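3. Recogida de demostraciones bimanuales

3.1. Por qué volvimos a la teleoperación

Cuando empezamos este trabajo teníamos la intención, quizá un poco ingenua, de enseñar al robot todas las tareas cogiéndolo literalmente de la mano. La enseñanza cinestésica tiene un encanto difícil de negar: la persona agarra el brazo, lo lleva por donde quiere que vaya y el sistema guarda la trayectoria articular. Con un solo brazo funciona muy bien, y quienes pasaron por el laboratorio en enero recordarán que en una tarde teníamos ya un repertorio decente de gestos sencillos. Con dos brazos la cosa cambia. Guiar a la vez ambas muñecas obliga al demostrador a abrir mucho los hombros, a mirar por encima de los propios codos del robot y a hacer fuerza con unas manos que deberían estar ocupándose de la parte delicada. Las trayectorias que obteníamos eran correctas en el sentido más pobre de la palabra: el objeto llegaba a su sitio, pero con paradas, tirones y pequeñas correcciones que pertenecían al cansancio de la persona y que la política aprendía con una fidelidad enternecedora.

Por eso pasamos a un esquema mixto. Las posturas de partida y de llegada se siguen enseñando a mano, moviendo los brazos en modo de compensación de gravedad, y el tramo intermedio, el de contacto compartido, se demuestra por control remoto con Zonent, nuestra interfaz de teleoperación. Zonent reproduce en cada brazo seguidor los ángulos de un brazo guía que la persona sostiene con comodidad delante de sí, y añade un mando de apertura y cierre para cada pinza. No hay realimentación de fuerza. Lo lamentamos entonces y lo seguimos lamentando, aunque en la sección 5 se verá que los demostradores aprenden pronto a leer la tensión en la deformación y en el giro de las piezas.

El cambio tuvo además una ventaja con la que no contábamos. Al quedar el cuerpo del demostrador fuera del espacio de trabajo, las imágenes de la cámara superior dejaron de contener manos y antebrazos humanos, que en la primera versión del conjunto tapaban con frecuencia la pieza justo en el momento del agarre. Las políticas entrenadas con aquellas primeras imágenes tenían la mala costumbre de dudar en cuanto la mesa aparecía despejada de personas, y nos costó más semanas de las que nos gustaría confesar entender el motivo.

3.2. Tareas

El conjunto de datos, al que llamamos Moditness, se organiza en 3 familias de tareas. La primera es el traslado unimanual, que sirve de referencia y que no comentaremos mucho. La segunda es el paso de un brazo a otro: uno recoge la pieza, la acerca a la zona central y la suelta únicamente cuando el otro la tiene sujeta. La tercera es la sujeción conjunta, en la que los dos brazos mantienen agarrada la misma pieza mientras la desplazan, la inclinan o le cambian la orientación.

Entre la segunda y la tercera hay una frontera más borrosa de lo que sugiere la lista. En todo paso de mano a mano existe un intervalo en que ambas pinzas están cerradas sobre el objeto, y durante ese intervalo los dos brazos y la pieza forman una cadena cerrada. Cualquier desacuerdo entre las posiciones ordenadas se convierte en esfuerzo interno. Si la pieza cede, se dobla; si no cede, resbala. Chrysanthi Tzanetos propuso anotar ese intervalo como una fase propia, con su comienzo y su final, y la propuesta nos pareció al principio un lujo burocrático. Ahora es la anotación que más usamos, y aprovechamos estas líneas para darle la razón por escrito.

Elegimos sobre todo piezas planas. Una pieza plana ofrece a la pinza de mordaza paralela un agarre claro por los extremos, deja ver el centro desde la cámara superior y delata enseguida cualquier giro relativo entre las dos muñecas. También perdona poco: basta con que una pinza entre con algunos grados de inclinación para que el otro extremo se levante y la segunda pinza llegue a un lugar donde la pieza ya no está. Los demostradores con experiencia compensan esto casi sin pensarlo, bajando un poco el brazo receptor antes de cerrar. Los que empiezan persiguen la pieza, con mucha paciencia y bastante mala suerte.

3.3. Disposición de la estación

Los dos brazos trabajan sobre un mismo tablero amplio de color beige y se encuentran en la parte de la mesa más próxima a la cámara. La figura 1 corresponde a la fase de sujeción doble, con la pieza naranja tendida entre las dos pinzas.

Quisimos que el entorno conservara el aspecto de un laboratorio en uso. En la primera versión habíamos colocado un panel liso detrás de los brazos, y los resultados fueron excelentes mientras nadie retiró el panel. En la versión que aquí se describe, detrás del tablero queda otra superficie con cajas, un portátil abierto y papeles, y más allá una ventana grande con árboles y una calle por la que circulan coches. La luz, por tanto, varía con la hora, y no hemos intentado corregirla ni con cortinas fijas ni con iluminación adicional. Ifeoma Mohammed defendió esta decisión con un entusiasmo contagioso frente a las reservas del resto, y el tiempo ha sido amable con su postura: las políticas entrenadas solo con sesiones de mañana se degradan por la tarde, mientras que las entrenadas con la mezcla apenas lo notan.

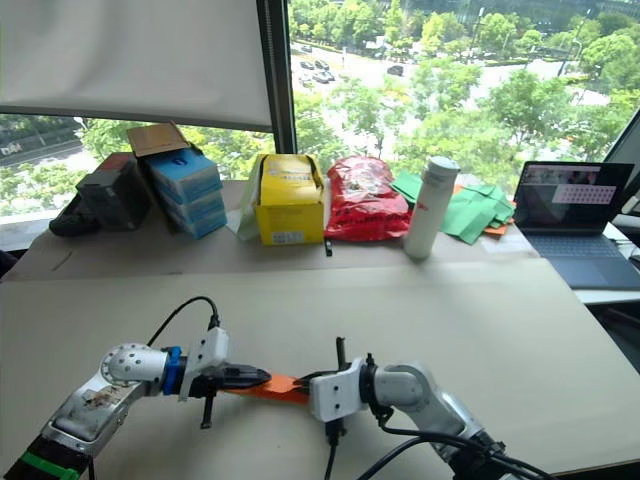 Figura 1. Sujeción conjunta de una pieza plana naranja, con cada pinza cerrada sobre uno de los extremos.

3.4. Procedimiento de demostración

Cada sesión comienza con una fase de tanteo que no se graba. El demostrador mueve los brazos guía, abre y cierra las pinzas y repite la tarea hasta que se siente a gusto. No fijamos un número de ensayos, porque comprobamos que imponerlo ponía nerviosas a las personas más cuidadosas, precisamente las que mejores datos producen. Después se graban 40 demostraciones por tarea, separadas en 2 bloques con un descanso entre ambos. El descanso es obligatorio, aun cuando el demostrador asegure —y lo asegura casi siempre— que se encuentra perfectamente.

Durante la grabación pedimos tres cosas: que el brazo emisor se detenga antes de que el receptor cierre, que el receptor confirme el agarre con un movimiento mínimo hacia sí, y que nadie corrija un fallo a mitad de camino si la pieza se ha soltado del todo. Las recuperaciones parciales, en cambio, son bienvenidas. Si la pieza ha girado dentro de la pinza y el demostrador la endereza apoyándose en el otro brazo, la demostración se conserva y se marca como recuperación. Hervé Arnaud insistió en separarlas de las ejecuciones limpias, y gracias a ello hemos podido medir cuánto aportan (sección 5.2).

Los flujos de las cámaras y las posiciones articulares se sincronizan con Gilbert, un pequeño programa propio que asigna a todas las señales una misma base de tiempo y descarta los episodios con saltos. Gilbert nació como un arreglo provisional y lleva el nombre del gato de una de las autoras; pedimos disculpas a quien lo busque en la bibliografía.

3.5. Segmentación y revisión

Una vez grabado, cada episodio se divide en aproximación, primer agarre, sujeción doble, liberación y retirada. En las tareas de sujeción conjunta, la liberación puede corresponder a ambas pinzas a la vez. La división automática se apoya en la apertura de las pinzas y en la corriente de los motores de la muñeca, y acierta en la mayoría de los casos, pero tiene dificultades cuando el demostrador cierra la segunda pinza muy despacio. Esos episodios los revisaron a mano Colette Gaillard y Monique Tanguy, de manera independiente, y las discrepancias se discutieron después entre las dos. Casi todas se referían al comienzo de la sujeción doble: una lo situaba en el primer contacto y la otra en el momento en que la mordaza dejaba de moverse. Adoptamos el segundo criterio, que es más fácil de reproducir a partir de las señales.

La versión final de Moditness contiene 1,000 episodios revisados. Las posturas enseñadas a mano se distribuyen en un archivo aparte, con la misma numeración, para quien desee estudiar por separado los dos modos de demostración. El conversor incluido, Wudus, permite además exportar únicamente el tramo de sujeción doble, que es el que utilizamos para entrenar el modelo de coordinación de la sección 4. Recomendamos conservar también algunos instantes anteriores al cierre de la segunda pinza: en nuestros primeros entrenamientos los suprimimos por afán de limpieza, y la política resultante sabía sostener la pieza con gran soltura, pero llegaba a ella siempre un poco tarde.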